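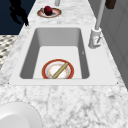 Dishwasher leaves white film on everything

Posted by Caoimhe Dunne, February 7, 2022

Our Vandham dishwasher started leaving a chalky film in December. Glasses are the worst. It rubs off with a wet thumb but comes back the next wash. I use Clustava tablets on the normal cycle. Do I need a new machine? The last one cost $493.

Walczak
Hard water. Buy a softener.

Caoimhe Mac Giolla
Don't replace it yet. Check the rinse aid first — mine was empty for months and I had no idea. Then clean the filter and run a hot cycle with a cup of white vinegar on the top rack, nothing else in there. If the film wipes off with vinegar it's minerals. A test strip will tell you how hard the water is. Ours was 18 grains and I had to switch to powder so I could adjust the dose.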